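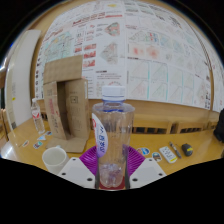 The spring at Pulcombe was capped in the dry summer before last, and the village has been arguing over its water ever since. I spoke to the woman who runs the shop there, which also serves as the post office two mornings a week. She asked me to leave her name out, as most of her customers have an opinion.

"People used to fill up at the spout on the way home," she said. "My mother made tea with nothing else. She said the tap water tasted of coins."

The spout was closed after a test found too much nitrate. Mamani, the firm that did the sampling, came back in the winter and got a better result, but the parish has kept the notice up.

"I sold over 900 bottles in August," she said. "I don't like it. I've nowhere to put them, and the delivery comes up the lane at six in the morning and wakes the whole row."

She would like to see a proper filter put in. A quote from Dekov came to £3343, fitting included — less than the village spent on the hall roof. The argument now is over who would change the cartridges.

"I've said I'll do it. It's two screws and a bucket. They want it written down, with insurance."

I asked whether she drank the spring water herself these days.

"I water the beans with it. They've done very well."

The parish meets again in October. She will be shutting the shop early to go, and has put a card in the window to say so.

Monday, September 21, 2020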